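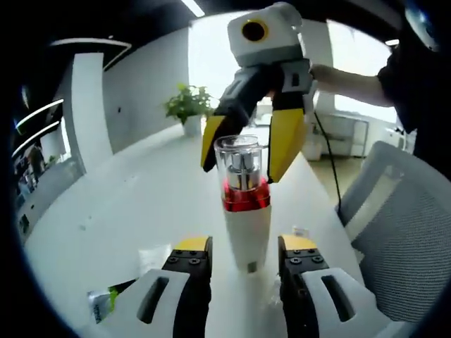
Perguntas frequentes: dia aberto do laboratório de robótica da Brano

Quando é o dia aberto?
A 11 de fevereiro de 2022, das 10h00 às 17h00. A última entrada é às 16h00. A próxima visita será em março e a data sai nesta página quando estiver fechada.

É preciso inscrição?
Sim. A inscrição é gratuita e faz-se pelo formulário do site. No dia, basta indicar na receção o nome e o código de reserva, que tem quatro algarismos (por exemplo, 3166). Não imprimimos bilhetes.

Onde fica?
No edifício Rees, parque empresarial de Dernetbridge. O laboratório está no mesmo piso dos escritórios, que continuam a funcionar durante a visita. Pedimos que não se entre nas salas envidraçadas.

O que vou ver?
Pessoas a trabalhar com garras de mão sobre uma mesa, com objetos de uso corrente, entre eles pequenos eletrodomésticos. Cada garra tem dois dedos com almofadas amarelas nas pontas. O operador pega, roda, pousa e volta a pegar. Os registos destas sessões servem depois para treinar os braços robóticos do projeto Isent.

Também há braços robóticos a funcionar?
Sim, na sala ao lado, em demonstrações de 20 minutos. O braço tenta repetir tarefas gravadas na mesa. Algumas tentativas falham e a demonstração não é interrompida por isso.

Posso experimentar uma garra?
Pode, no período da tarde. Cada visitante faz 3 tentativas com um objeto à escolha da equipa. As tentativas dos visitantes não são gravadas.

As garras têm motor?
As de mão, não. Os dedos abrem e fecham com a força de quem as segura. As que estão montadas nos braços são motorizadas.

Porque usam objetos de cozinha e não peças industriais?
O Isent trata de tarefas domésticas. Peças transparentes, superfícies brilhantes e formas cilíndricas são difíceis para um robô e aparecem em qualquer cozinha. A Brano trabalha com peças industriais desde 2007, noutra unidade, que não faz parte da visita.

Quantas gravações tem o projeto?
Até ao fim do ano passado, 3000. Contamos apenas as que passaram na revisão.

Os eletrodomésticos são ligados durante a demonstração?
Não. Só são manuseados.

As crianças podem entrar?
A partir dos 8 anos, acompanhadas por um adulto. Para usar as garras, a idade mínima é 12 anos.

Posso fotografar?
As mesas e os braços, sim, sem flash. Os ecrãs dos postos de trabalho, não. Se quiser fotografar alguém da equipa, pergunte primeiro.

O espaço é acessível a cadeiras de rodas?
Sim, há elevador desde o parque de estacionamento. As mesas de demonstração têm altura fixa. Se precisar de outra solução para experimentar a garra, escreva-o no campo de observações do formulário.

Há regras sanitárias?
Máscara obrigatória em todo o edifício e grupos reduzidos. Há gel à entrada do laboratório.

Já não posso ir. Como cancelo?
Pela ligação que vem no e-mail de confirmação, até à véspera. O lugar passa para a lista de espera.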